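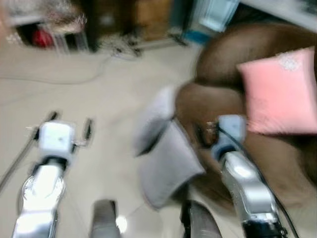

About Wandside

Hi, and welcome! I'm the person behind Wandside, a small home tidying business in Garby. I do lounge rooms. I'll happily do a bedroom or a hallway cupboard while I'm there (and I have strong feelings about linen presses, ask me some time), but the lounge is where I started and it's still my favourite room in any house.

I spent 21 years in a furniture and soft furnishings shop on Dunne Street, selling people sofas and the cushions to go with them. Lovely job. The trouble was that I'd deliver a sofa, pop back in a few months later with a replacement leg or a tin of leather cream, and the poor thing would have vanished under blankets, odd socks, school hats and last week's mail. I'd start folding while the kettle boiled. One customer told me I should be charging for it, so in April I handed in my notice and did exactly that.

What I do

I come to your place, we have a chat about how you use the room, and then we get stuck in. Everything soft comes off the sofa first: cushions, throws, anything that's been folded over an arm and forgotten. Then I vacuum down the sides and the back, wipe the leather or brush the fabric, and do the floor right up to the skirting. Only then does anything go back on.

I don't bring a trolley full of tubs and labels. If you need a basket for the remotes I'll say so, but most lounges I see have plenty of storage already, it's just full of things that belong in the garage. A standard visit is three hours and costs $167, and that includes the vacuuming. I can stay on if you want the bookshelf done too.

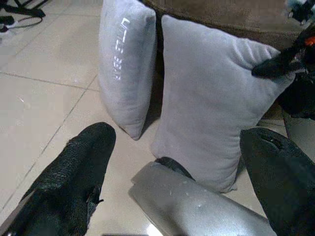 Two light grey pillows standing upright on the tiles.

A word about cushions

I get asked about cushions more than anything else, so I may as well put it here. I love them! I'm not going to turn up and tell you to get rid of yours. My own rule is 5 on a three-seater, and I break it every winter. What matters more to me is that somebody can sit down without having to move them all onto the floor first.

Colour is up to you. A pink cushion on a brown leather sofa is one of my favourite combinations, it softens all that chocolate brown without making the place look like a display home. Plain pale grey goes with nearly anything, and I like the plush sort for leaning on while you watch the footy. If your cushions have gone flat, try giving them a good thump at each corner and then one in the middle – it's the corners people skip. Feather inners can go out in the shade for an afternoon. For covers with embroidery or printed lettering, turn them inside out, wash them cold and keep them out of the dryer.

Where I go

Garby and the surrounding area, plus Nilletti if I can fit two jobs in on the same trip. I'm generally booked a couple of weeks ahead and a bit more than that before Christmas, when everybody remembers the relatives are coming. Flats, units, big old houses with four lounges, I've done the lot. Pets are very welcome to supervise, though I'd rather the vacuum didn't frighten anyone, so let me know beforehand if yours is nervous.

I'm fully insured and I bring my own vacuum, cloths and leather cream. You don't have to clean up before I arrive. Please don't! It's much easier for me to see what lands where in an ordinary week, and I've had a cup of tea beside worse.

Getting in touch

Use the booking form or leave a message on the Wandside phone and I'll ring you back in the evening. A couple of photos of the room are handy if you've got them. Tell me what sort of sofa it is, how many people use it, and whether there's parking out the front.

Page last updated October 16, 2021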